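讲稿备注（给自己看的，讲的时候别照着念）

开场

大家下午好。先等后排的朋友坐下来，不着急，我这个人讲话本来就慢，早两分钟晚两分钟都差不多。

自我介绍简短一点：做版画，教版画，在 Altness 工作室待了很久，主要做木口木刻和铜版，近几年做纸版的时候反而多一些。谢谢 Pacita Dela Peña 请我来，也谢谢她昨天晚上到车站接我，还帮我拎了那箱死沉的版子。（记得看她一眼，她坐第一排左边。）

今天的题目叫“边缘留多少”。听起来很小，是很小。我想讲的就是一张版画印出来以后，四周那一圈没有图像的纸。学生交作业的时候最不在意这一圈，装框的师傅最在意这一圈，我夹在中间，听两头抱怨听了好多年，慢慢也就有了一点自己的想法。

问一下在座有多少人自己印过东西？举手看看。丝网也算，橡皮章也算，土豆也算。（等一等，给大家时间举手。人多的话，凹版压力那一段可以讲快。）

第一部分：我是怎么开始在意这件事的

讲 Mortimer Ferreira 的故事。他是带我入门的老师，脾气很好，但是有一条规矩：纸撕好以后，谁也不许再裁。那时候我们用的纸都是整张买回来，拿钢尺压着，一点一点把它撕成需要的大小，边上就会留下一层毛茸茸的纤维。我第一次撕，撕歪了，心里想没关系，印完拿刀裁齐就好。他看见我拿刀，走过来，把刀拿走，放进自己围裙口袋里，一句话没说，又走了。

我当时很委屈。那张画到现在还在我家里，歪的，左边比右边宽出一指。每次搬家我都想把它处理掉，每次又包好带走。现在看它，我倒是先看到那条歪的边，再看到画。

讲到这里停一下，喝口水。

然后讲纸边的两种来历。一种是抄纸的时候帘框边上自然形成的毛边，一种是后来撕出来的。摸起来不太一样，前一种薄下去的过程长，后一种短而且粗。带来的纸样从左边传下去，请大家轻轻摸，手上有茶水的先擦一擦。纸样传完请放回信封，上次在 Zultthorpe 讲，传出去的纸样少了一半，我猜是有人太喜欢了，那也挺好，可是我得重新抄呀！
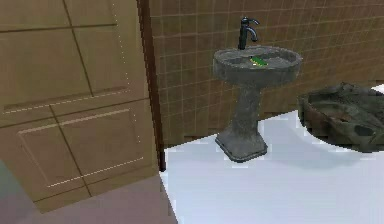 第二部分：压痕

铜版过压印机，版子会在纸上留下一圈凹下去的印子，我们叫压痕，也有叫版痕的。很多人以为这是副产品，是机器压出来的，没办法。我年轻的时候也这么想。后来 Remedios Pascual 给我看她做的一套小版，一共六张，版子的角全都磨得很圆，斜边也磨得很宽，印出来那圈压痕像是一只浅浅的盘子，画就盛在盘子里。她说她磨边花的时间比刻版还多。我回去以后把自己的版子翻出来看，斜边磨得马马虎虎，有两块的角还是尖的，难怪老是割毛毯。

斜边的角度，我自己的习惯是四十五度先打底，再往平里修一点。角度太陡，纸容易裂；太平呢，油墨会积在斜面上，擦版的时候怎么擦都擦不干净，印出来四周一圈脏。初学的朋友记住，斜边最后要用刮刀和砂纸收光，收到手指抹过去是滑的，墨才挂不住。

这里可能有人会问锌版行不行。行，锌软，磨起来快，就是磨完的碎屑要扫干净，不要吹，我有一次低头一吹，半张脸都是灰，照镜子吓了一跳。

再说浸纸。浸得不够，压痕浅，暗部的墨也吸不上来；浸过头了，纸边那层毛会塌，粘在吸水纸上，揭的时候就一缕一缕掉。我的办法很笨：前一天晚上浸好，沥一沥，叠起来用塑料布包严，上面压一块板，第二天早上用。每种纸不一样，厚薄不一样，上胶多少也不一样，请各位自己试，试完在纸角用铅笔写下来。写下来很要紧，我年轻时全靠脑子记，现在脑子不大答应了。

（如果时间已经过了一半，下面凸版那一小段跳过去，直接讲编号。）

凸版那一小段：木刻没有压痕，或者说有也很轻，图像的边就是版子的边，到那儿就断了。所以木刻四周的白纸其实更难安排。Virgilio Dizon 做大幅木刻，他喜欢把图像一直印到纸外面去，四边都不留白。我跟他争过一回，在 Sison 的一家面馆里，争到人家要打烊。他说留白是给画穿衣服，他的画不怕冷。我说你不留白，收藏的人手往哪里捏？他想了想说，捏背面。到最后我们谁也没说服谁，面倒是都坨了。

我现在的看法比那时候松。要不要留白，看这张画的力气往哪里走。力气往外冲的，你给它留很宽的白，它会显得被关住了，有时候关住了更好看，有时候就很可惜。力气往里收的，白留窄了，装进框里一看，气都喘不过来。没有公式。我在学校里也给不出公式，学生最恨我这一点。

第三部分：编号和签名放在哪里

按老习惯，编号在左下，题目在中间，签名在右下，铅笔，贴着图像下沿写。为什么用铅笔？钢笔水会洇，会褪，铅笔写进纤维里，稳当，而且改动会留下痕迹，别人想动手脚也难。笔不要太硬，硬笔会把湿过的纸划出沟来，等纸干透再写。 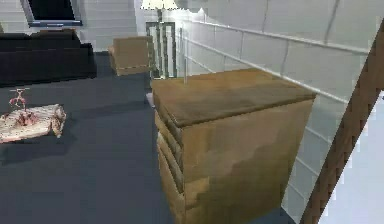
贴多近呢？我自己是留小指甲那么一点空。写得太靠下，装框时卡纸会盖住；写得太靠上，就跟压痕打架，字一半在沟里一半在沟外，难看得很。有一位学生，名字就不说了，把签名写得比画还有气势，从右下一路拖到纸边。我跟他说，你这个签名应该单独办个展览。他当真了，后来真的做了一批，做得还不错。

讲一下我们工作室的存档，这个数字是我整理的时候数的，有点得意，请让我得意一下：八百五十二张试印，每一张背面都写了纸、墨和压力。Wendelin Tanner 帮我一起翻的，翻了一整个十一月。翻的时候发现一件事，早年的试印四周留白都很小气，那时候纸贵，一张恨不得挤四个图；后来慢慢放宽，到我四十几岁那几年宽得吓人，图像缩在中间像一枚邮票。再往后又收回来一些。我看着那一排变化，觉得比看图像本身还要不好意思，像翻到自己从前的信。

这里不要展开讲往事，上次展开了，讲超了很久，主持人一直在后面给我比手势。

如果有人问到毛边要不要露在框里：我的意见是，撕得好就露，浮装，底下垫起来，让纸边有一点影子。撕得不好就拿卡纸盖掉，没有什么丢人的。不过请跟装框的师傅当面说清楚，最好拿铅笔在背面写一行“请勿裁切”。我吃过亏。有一张印在 Flernine 的手工纸上，那种纸我总共只有几张，送去装框，拿回来四边齐齐整整，师傅还很高兴，说边上毛毛糙糙的，顺手给你修了，没收钱。人家是好意，我谢了他，抱着画走回去，一路上心都是凉的。

第四部分：请大家动手

留一点时间做个小练习。每人发一张纸，一把尺。请把纸对着光，看看有没有水印，再摸一摸哪面粗哪面细。然后把尺压稳，左手按住，右手捏着纸角，往自己身上的方向慢慢撕，不要往上提。一提就会撕偏。撕之前可以用湿毛笔沿着折线走一遍，纤维会松开，撕出来的边更软，有点像棉絮。

撕坏了不要紧，带了很多纸。也请不要去看旁边的人撕得怎么样，看了手就抖。

（走下去转一圈。Pacita 会帮忙发纸。提醒自己：话筒要先放下，上次别着话筒弯腰，全场都听见我喘气。）

撕好以后，请把前面发的那张小图放在纸上，上下左右挪一挪，先放在正中间，再往上提一点。习惯上下边要比上边宽一些，放在正中看起来反而往下掉，大家试一下就知道。找到舒服的位置，用铅笔在背面轻轻点两个点。明天再拿出来看一眼，说不定又想挪，那就再挪。

问答

可能会问的：数码输出要不要留白。答：要，道理一样，就是没有压痕帮你，得更小心。

可能会问的：哪里买纸。答：会后到桌子这边来，我把写着几家纸坊的单子给你们抄，字不太好认，可以问我。

压印机毛毯多久洗一次，这个一定有人问，答的时候别发牢骚。

信封里的纸样收回来，数一下。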